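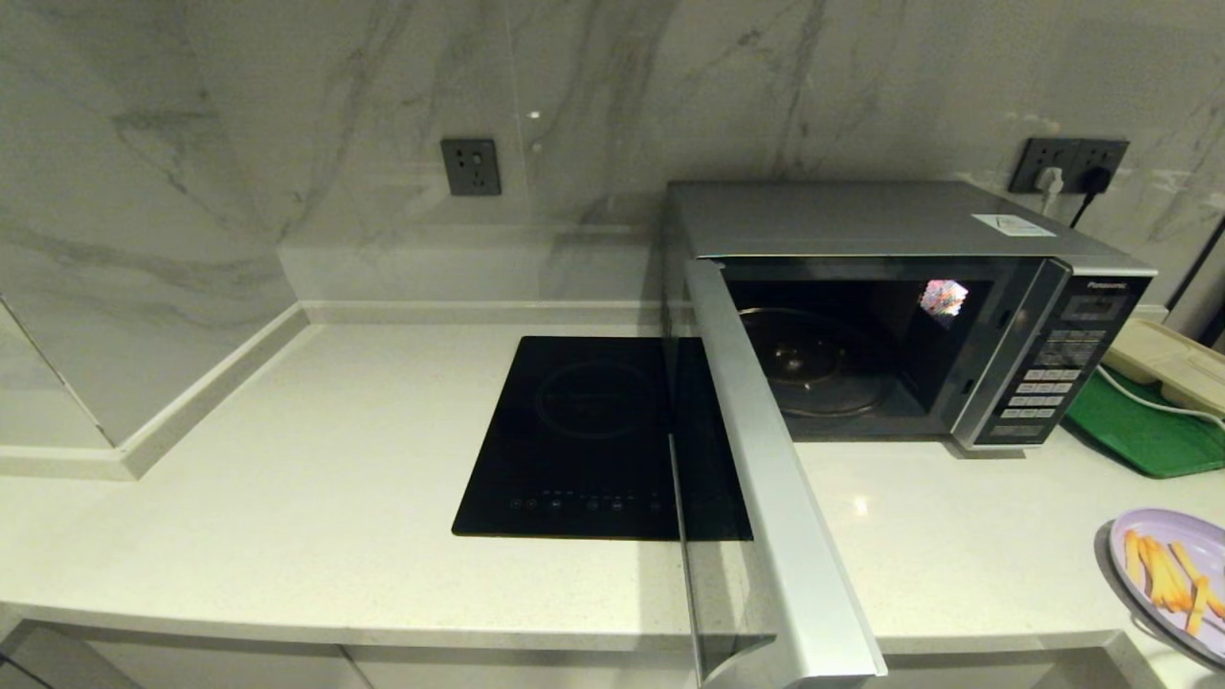
Fig. 1. Microwave task: door open, turntable clear, plate of chips on the worktop to the right.

Last updated: May

Filed under: Teaching materials > Robot learning > Showing by hand and by remote control

Week 5 handout: recording a kitchen task

These notes go with Monday's session. Read them before you book a slot on the arm. Parveen Janjua covers the maths of imitation learning in the lecture, so only the practical side is set out below.

1. Two ways to show a task

Showing by hand (the books call it kinaesthetic teaching). You switch the arm to its soft mode, hold it near the wrist and move it through the task yourself. The joints record as you go. You feel straight away when the plate touches the side of the oven. The drawback is that your own arms and body get into the camera views, and the trained robot will never see those again. If you use this method, play the joint path back afterwards with nobody near the arm and record the camera views from the playback.

Remote control. You stand at the desk and drive the arm with the hand controllers. The camera views are clean from the start. You lose the sense of touch, and most people push too hard for their first few tries. Hurnolari, our control program, shows wrist force as a bar on the left of the screen. Keep an eye on it when the plate goes over the lip of the oven.

2. The task

Plate of food from the worktop into the microwave, door closed. Split it like this when you label your recordings:

reach - grasp - lift - insert - release - withdraw - close

"Insert" begins when any part of the plate passes the front of the oven. "Release" begins when the fingers start to open. Two people labelling the same recording should agree to within a few frames. If they don't, talk it over and write down the rule you settled on.

3. Things that go wrong with this task

The open door. In Fig. 1 it swings out over the worktop and hides part of the hob. An arm coming in from the left has to go round it, so plan the elbow as well as the hand.

Shiny surfaces. The hob, the wall and the glass turntable all reflect light. Depth readings on these are poor. Don't throw a recording away for that alone, but do note it.

The plate. It has a slightly raised rim. Grip the rim and keep the plate level. A tilt that looks small on screen is enough to move the chips.

Closing. Push near the free edge of the door. Pushing close to the hinge takes far more force and will trip the limit.

4. How much to record

Last year's set had 1,533 recordings, of which 1,293 were kept after checking. Most of the rest were dropped for late starts or missing labels. Each pair should aim for 90 good ones. Vary where the plate begins and how far the door is open.

Keep failed attempts if you recovered from them, and mark them "recovered". Delete nothing yourself. Solomiia Stasiv does the final check and will ask for the raw files.

5. To hand in

Labelled recordings, plus one page on which method you used and what you would change. Questions about the arm go to Orest Sydorenko, and questions about marking to Li-hua Sin.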